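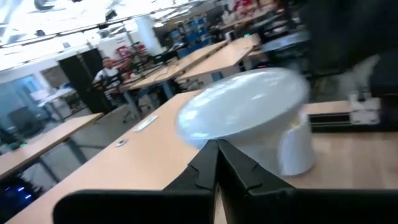
Farport sells small table lamps from a shared workshop in Demham. The owner started the business two years ago after closing a repair stall in Brotbridge. We spoke on a weekday morning, mostly about packing, which takes up more of the working week than making does.

"People think I spend my days designing," the owner says. "I had one idea for a lamp and I've been putting it in boxes ever since."

The lamp in question is called the Munro. It has a round wooden base, a thin metal stem and a white ball of a shade. It is meant for a bedside table or the end of a shelf. The proportions took a whole winter to settle. Early versions had a wider shade and a shorter stem, and customers said they looked like mushrooms.

"They did look like mushrooms. I was fond of them, but I wanted something you could read by."

The workshop has long wooden-topped tables, and the owner likes to work on wood. A shade set down in a hurry makes less noise on it, and small screws are easier to find than they are on a white bench. Paper is kept in a drawer and used more than once if it isn't torn too badly.

Last December was the busiest month so far, with nearly 300 lamps sent out. Six came back, most of them with marks on the shade where it had rubbed against the inside of the carton. The wrapping has been changed twice since then. The shade now gets its own sheet, crumpled first and then opened out again, and the base goes in separately.

"Flat paper slides about. Crumple it and it stays where you put it. My mother packed plates that way every time we moved house, and I ignored her advice for a year."
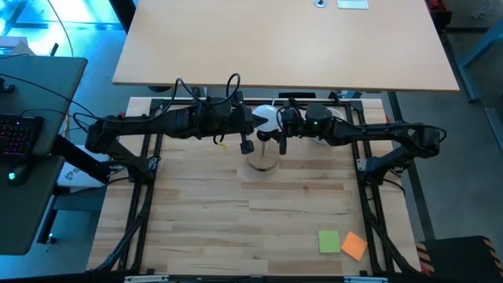

Why are there sticky notes on the table?

The owner uses them for anything that has to be done before the end of the day. They get thrown away at closing time, and whatever hasn't been dealt with is written out again in the morning.

Orders are kept in a plain spreadsheet. There was a spell with a paid stock system, which lasted a month and was cancelled because it wanted a code for every washer. Spare parts are sent free to anyone who asks. The most common request is for a new shade, usually after a fall, and the next is for the felt that goes under the base.

A larger version of the Munro has been talked about for some time. The owner has drawn it and priced the parts, but is put off by the carton it would need.

"The lamp is fine. The box is enormous. I'd have to rent another shelf just for cardboard, and the post costs would go up for everybody. I may do it for local customers who can come and fetch one."

For now the work goes on as before, with orders packed in the morning and taken to the post office in Demham before it shuts for lunch.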